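Arkura 4 lands with a planner you can argue with

The new release of Arkura, the open planning toolkit from the small team at Ollano, came out in May, and it is a lovely piece of work. The big change is in how the software decides where to put the fingers. Older versions picked one grasp, planned a path to it and gave up if the path was blocked. Version 4 keeps 13 candidate grasps alive while it plans, and swaps between them right up to the moment of contact.

That sounds like a small thing until you try it in simulation, where you can stop the clock, look at the whole list and see which grasps were thrown out and why. Each rejected one now comes with a plain sentence ("wrist would hit the counter") instead of an error number. Hooray for that!

We use cookies to remember your settings and count visits. Accept | Manage choices 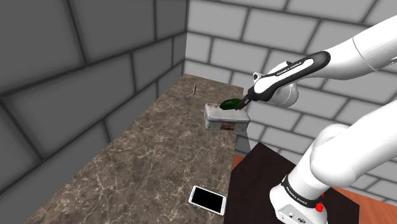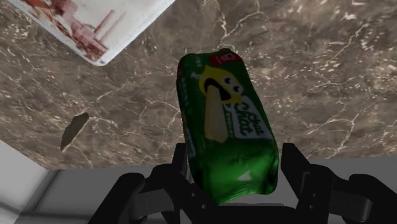 Simulated kitchen counter: the arm at a green item on top of a small container, and a snack bag held in the gripper.

Agathe Chauvin, who leads the planning work at Ollano, told us the team rewrote the collision checker four times before they were happy with it. "The first three were fast and wrong," she said. "The fourth was slow and right, so we spent the winter making it quick." The result checks a full arm path in nine milliseconds on her office desktop, and she is hoping to shave off a bit more before the next point release.

There is good news on the perception side too. The object tracker now passes its own doubt along to the planner, so a shaky estimate leads to a slower approach and a second look. You can turn this off with one line in the settings file, but we'd leave it on.

Scene files made for version 3 still load, though anything that used the old Kollár plug-in needs converting first. The converter is in the tools folder and took us a few minutes on our own test kitchen. Support for Triment's force sensors is still marked as experimental, and the notes ask people to send logs when it misbehaves.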